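# Womside Handheld Demonstrations, Tabletop Subset

This data card covers the tabletop portion of the Womside collection, a set of manipulation demonstrations recorded by hand and intended for training two-arm policies. It is maintained by the data group at Plorimo. Questions about the contents should be sent to Aoi Ueda through the project tracker.

## Contents

The subset holds 32 tasks. Each task was performed by at least four operators, and each operator recorded 50 episodes per task unless the task notes state otherwise. Episodes consist of synchronized video, gripper pose, and gripper opening width. No robot arm was used during recording.

## Collection procedure
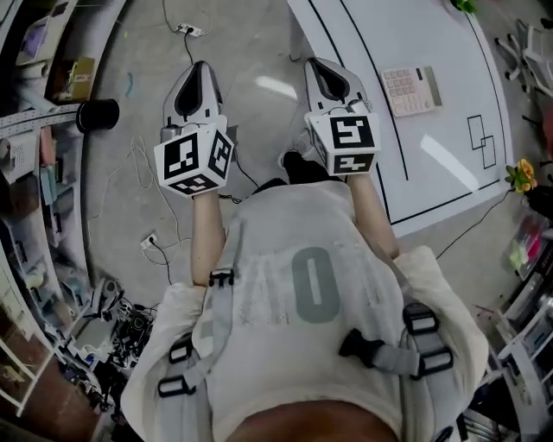 Operators complete a short training block before their first recorded episode. They begin each episode with both arms extended, pause until the recording tone, and then approach the work surface. Pose is recovered from the printed markers on the cube mounted behind the fingers of each gripper, and operators are asked to keep their sleeves and the cables clear of it. Episodes in which a marker cube is lost for an extended period are kept in the release but carry the flag `pose_gap`. Users who require continuous trajectories should filter on this flag before training.

Sessions are limited to two hours. Harness straps are adjusted by a second staff member and checked again after each break.

## Camera views

Three views are supplied per episode: one from head height and one from each gripper. Gripper views have a wide field and include a good deal of the surrounding room, together with the body of the tool itself.

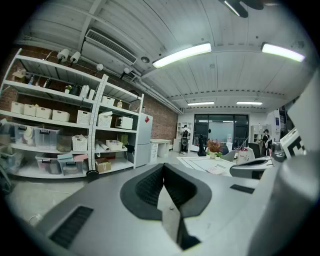 *Gripper view, with shelving and a refrigerator at left and a table with dried flowers in the middle distance.*

A static mask for the tool body is provided in `masks/`. The mask was drawn once per gripper and does not follow movement of the fingers. The Nundeo loader applies it by default; set `use_mask: false` to obtain the original pixels.

## Known limitations

- Bright reflections from the floor and ceiling lights reduce marker detection in a number of episodes.
- Recording sites are furnished work rooms. Backgrounds repeat across tasks, and a policy may learn to rely on them.
- Nine tasks have no left-handed operators.
- Gripper opening width was recalibrated in October. Episodes recorded earlier use the first calibration table, identified in the metadata as `cal_a`.

## People in view

Staff may be visible in the background of gripper views. All persons working at the recording sites have given written consent. Requests for removal are handled by episode, and removed episodes are listed in `REMOVED.md`.

## Related material

Conversion scripts for the Gökçe trajectory format are kept in `tools/convert`. They are tested against the current release only.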